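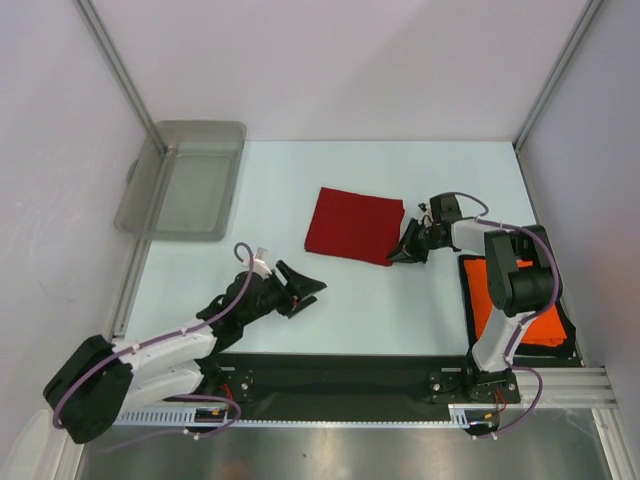
Nedex showed the Skeveck two-arm folding cell at its open day in February, and I had two sessions with it. The cell is sold as a bench unit for small laundries and training labs. Both arms share one long black base plate, so the spacing between them is fixed. The two-jaw grippers are a sensible choice for folded cloth, though the tips are pointed and I would want to see them on a loose knit. Cable routing is tidy along the links, held by small clips on the left arm, and less tidy below the base, where the purple cable hangs in loops.

Mirjam Strebel ran the demonstration. Pickup was reliable on thick fabric. Thin napkins slipped twice and needed a restart from the console, which took roughly 2 minutes. Noise was low enough for normal conversation.

The controller logs every grasp; the counter read 621 when I left. Export is CSV only. Spare jaws are sold in pairs, and Strebel had no price for them yet.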